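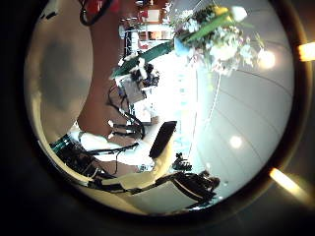
White and pale blue blossoms, with one yellow tulip holding itself apart.

The Bouquet Always Wins

Reiko Kawaguchi has taken to buying flowers the way other people take to buying lottery tickets, which is to say weekly and with a theory. The theory concerns small flowers. Big ones, she will tell you while elbowing a bucket out of your path, are a trap. A peony looks wonderful until Thursday's dinner guests have left, she used to say at her old shop, and then it lies down on the table like an uncle.

Her present shop is called Minami and it occupies the narrow end of a building that was once a shoe repair. I spent a morning there in December, arriving at 8, by which time the good eucalyptus was gone and so was the coffee. I had come to learn how to put together a bunch that would survive my apartment. I own one vase. It was a wedding present, though not from my wedding.

The mixed bunch is the humblest thing in the flower trade and the one most often done badly. Supermarkets do it by putting one of everything in a sleeve. Kawaguchi starts with the filler, the little white and blue stuff most of us would pick out and throw away, and keeps going until it is nearly too much. Then greenery. Then she walks away and sweeps something. Only after that does she add a tulip, and if you ask for a second tulip she looks at you as though you had asked to see her tax return.

Tulips, I learned, go on growing after they are cut. They lean toward the window and rearrange the whole bouquet to suit themselves. Kawaguchi likes this about them. Shigeru Shimada, who has the framing business next door and receives the leftovers, does not. He keeps a bunch on his worktable and complains that by the third morning it has its leaves in his paperwork. "I turn it around," he told me. "It turns back." He has tried a heavier pot from Kositz, a tall glass thing from Erkau, and a method involving a pin pushed through the stem, which he read about somewhere and performed with great solemnity. The tulip leaned.

My own first attempt took 90 minutes. A professional would have needed the length of a song. I cut one stem too short, then evened up the others to match it, and continued in this spirit until I had something suitable for an eggcup. Kawaguchi added four inches of advice: cut less than you want to, hold the bunch loosely, and turn it in your hand as you go so that it doesn't end up with a front. A bunch with a front is fine for a mantel. On a table somebody always gets the back, and it is generally the person who brought the wine.

She let me take the second attempt home. It had a long leaf sticking out sideways that I wanted to trim, and she slapped my hand. The leaf, she said, was the only part that looked as if it had come from outdoors.

It lasted well on my table at Gondow Street, among the mail and the chargers. The white flowers went papery and stayed up. The tulip grew an inch and now points at the refrigerator.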